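Paint the hallway red
May 23, 2026

I've been to a lot of open inspections lately. I'm not buying, I'm just nosy, and I like an excuse to look in other people's pantries. And I'm here to report that every house in my part of town is now the same colour. You know the one. It isn't properly white and it isn't properly grey, and it goes up the walls and over the ceiling and down the other side, and then there's a pale floor and a pale couch and a bowl of green apples on the bench for the weekend. I came out of the last one and couldn't have told you whether I'd been in the front bedroom or the study.

So this is my plea for colour, and I'm going to start with the hallway, the place where people are most frightened of it.

Everybody has heard the rule. Small spaces go light, big spaces can go dark if you're feeling brave. My mum had it, my aunties had it, the bloke at the paint counter has it and says it before you've finished your sentence. I believed it for the best part of my adult life. My hallway is skinny even by the standards of skinny old terrace hallways, you can't carry a washing basket down it without barking your knuckles, and for eleven years I kept it the palest cream I could find so that it would feel bigger. It never felt bigger. It felt like a narrow cream hallway with scuff marks on it.
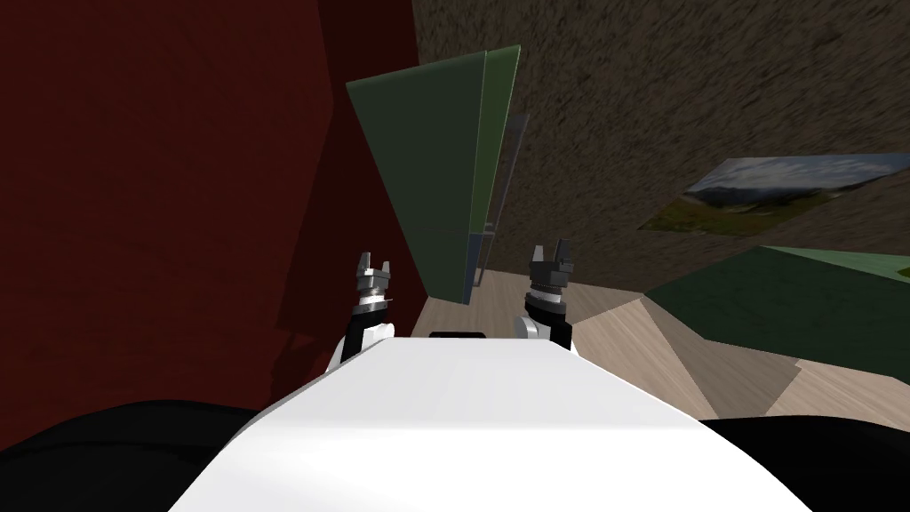
What I think the rule gets wrong is that it assumes size is what we want from a small space, when mostly we pass through it with our keys in our mouth and would just like it to be nice. A corridor can't be talked into being a ballroom. Let it be a corridor! Give it some character and it'll at least be a corridor you remember. I love the pairing in the picture there, a deep red wall on the left and a rough brown one on the right with only a narrow space between them. Two strong colours, close together, one on each side, and you'd think it'd be unbearable, and to my eye it looks rich. I'd put my coat hooks on the brown and leave the red completely alone.

I did mine in red last winter, both sides. (I lost my nerve on the brown, I'll admit that.) I went down to Cârstea, the paint place near the station, and asked for the fan deck, and the bloke handed me a range called Orkedora with 136 colours in it, and I'd swear most of them were oatmeal. Oatmeal at dawn, oatmeal in fog. The reds were right at the back, after the greens, in the spot where a bookshop puts the maps. I bought sample pots and painted bits of cardboard and stuck them up with tape and lived with them for a fortnight, and I'd tell anyone to do the same, as a red that looks like a good wine at ten in the morning can look like a butcher's window by lamplight.

All up I spent $344, and that was for paint, rollers, a new tray, tape, and a sash brush I didn't need but fell for. I'd had a quote before that from a painting firm, Surnari, for $1287, and no complaints about it, it was a perfectly fair price and they were lovely on the phone. I just wanted to be the one holding the brush in case I changed my mind halfway up the wall. Red needs more coats than you'd believe. The first one looks like a crime has occurred. Do not invite anyone over after the first coat.

And then it was finished, and the morning after I came out in my socks and stood there with my tea going cold. It was warm. The hallway hadn't shrunk in the slightest. If anything the kitchen at the far end, which I'd left pale, looked twice as bright coming out of all that red, and I don't know why the light-and-bright people never mention that you need a bit of dark somewhere for the light to come out of.

Now I want to have a go at white itself, because the defence I always hear is that white is neutral. It's a blank canvas. It goes with everything, it never dates, it lets your furniture do the talking. I've even said this! I said it to my sister when she was doing her nursery, and I was wrong, and she has the nursery photos to prove it.
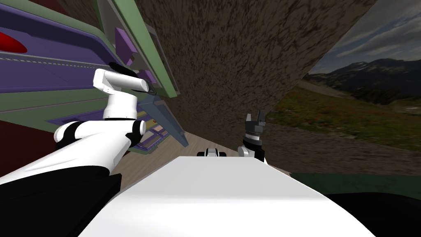 White is about the fussiest colour you can bring home. It picks up whatever's next to it, it goes blue on the south side of the house and yellow under a cheap globe, and it shows you every change of angle in a surface. Even a single smooth white thing won't stay a single white. The big white panel in that second picture is light grey-white on the flat part at the top, and then past the soft crease it turns brighter where the surface rounds over, and a decorator would have a separate name and a separate tin for each. Multiply that by four walls and a ceiling and the skirting boards, with a window on one side, and tell me again how restful and simple it is. I have stood in a friend's lounge room at dusk and seen five whites, and not one of them was speaking to the others.

I'm not saying white is bad. I've got white in my bathroom and it's staying. What gets up my nose is white as the default, the thing you do when you haven't thought about it, or when you've thought about it and got scared. A white room that somebody has chosen looks wonderful, and you can usually tell, there's a confidence about the curtains. A white room that's been done for the next owner just looks like a waiting room with a telly in it.

That's the real trouble, I reckon, the next owner. We've all been taught to live in our houses like house-sitters for somebody who hasn't turned up yet. Don't do the tiles you like, they'll put people off. Don't do a yellow door. I knew a couple who wanted a green kitchen for as long as I knew them, talked about it every Christmas, had the swatches on the fridge. They finally repainted the month before they sold the place, and they painted it grey. I think about that kitchen more than is healthy.

And the money side is shakier than people make out, at least from where I'm standing. Paint is the cheapest thing in the house to change. It's a couple of days and a sore shoulder. If the next lot hate my red they can have it gone before their fridge is delivered, and meanwhile I'll have had years of coming home to it. Set against a kitchen, or a deck, or those shutters everybody's getting, it's nothing. We'll put a stone benchtop on the mortgage without blinking and then lose sleep over a tin of paint.

I put a shorter version of all this in the Onotus newsletter earlier in May, and I've never had so much mail. Plenty of it came with photos. Somebody has a navy laundry! Somebody has a ceiling the colour of a ripe apricot and says she lies on the floor to look at it. I also got a fair bit of disagreement, and some of it was good.

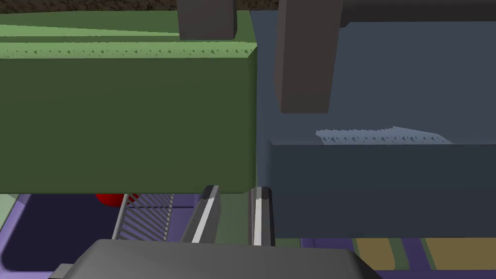
Easy to say when you own the walls, one reader wrote. She's rented for most of her life and isn't allowed so much as a picture hook, and every place she's had has been the same landlord's beige, and what she'd like is for people like me to stop talking as though colour were a matter of courage. It's a matter of permission, she said, and she's been refused it in writing by four different agents.

I've got no answer that isn't a bit feeble. She's right, and I'd skated straight past it. When I rented I hung enormous bedspreads off the curtain rail and propped painted boards behind the couch, and it helped a little, but it's a daft thing to have to do in a place you're paying for. I can't see what a landlord loses by letting a tenant of three years paint a bedroom, provided it goes back after. They repaint between tenants half the time anyway. I'd happily see that written into the standard lease before another cent gets spent on telling people which off-white is in this year.

Another letter made a different point, that some of us find strong colour tiring and would like to be left in peace with our cream. Fair enough too, truly. If you love cream, go and be happy in it. I'm only after the ones who've got a chip of something blazing tucked in the back of a drawer, and take it out now and then, and put it away again.

If that's you, do the hallway. Or the inside of a cupboard, if the hallway's too much to begin with, or the loo. The loo is a brilliant place to start, it's small and there's a door on it. Mine has been 44 shades of wrong over the years and no guest has ever died in there. Buy the good roller, ignore the first coat, and wait until you've seen it at night before you ring anyone for an opinion.

I'm doing the back room next. I've got two greens taped up beside the window and I keep walking past them with the light on and then the light off, and the darker one is winning.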